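Gatholm Summer Fireworks - public safety walk-round
17 Aug 2024. Checked by W. Marciniak, comments M. Borkowska

Site capacity 3000. Tickets out 2969. No more on the gate please.

1. Bag search lanes, Stotgate entrance - OK. Tables in, torches charged.
2. Vehicle barriers, Zirndale Road - NOT OK. Gap by the bus stop wide enough for a van. Police want a second block in before opening.
3. Stewards - 107 signed up, briefing sheets handed out. Sheet still has July phone number for control, cross out by hand.
4. Suspicious item drill - done, too slow. Radio call went to the wrong channel. Repeat at 4.
5. Exits - 11, all unlocked. Exit 6 sign facing teh wall. Turned.
6. Bins inside the cordon - lids sealed, bar Mazurek's food van. WM spoke to them.

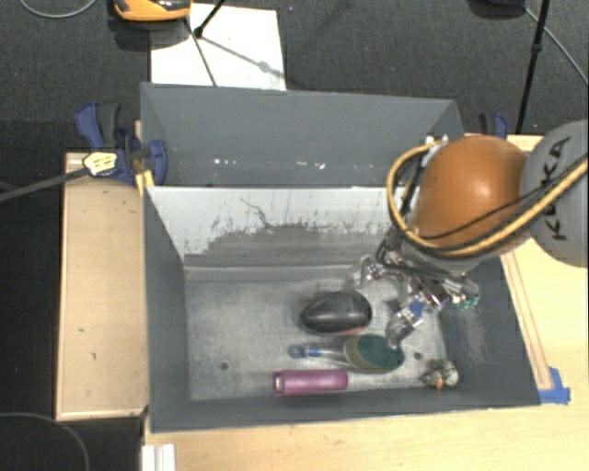 7. CCTV - car park camera down, engineer due before gates.
8. Cancel procedure - who makes the call? Police say us, we say police. Needs a name on it in writing.
9. First aid tent - fine, needs lighting.

Items 2, 4 and 8 to be signed off before gates open. MB to recheck barriers and initial the sheet, not just tell me on the raido.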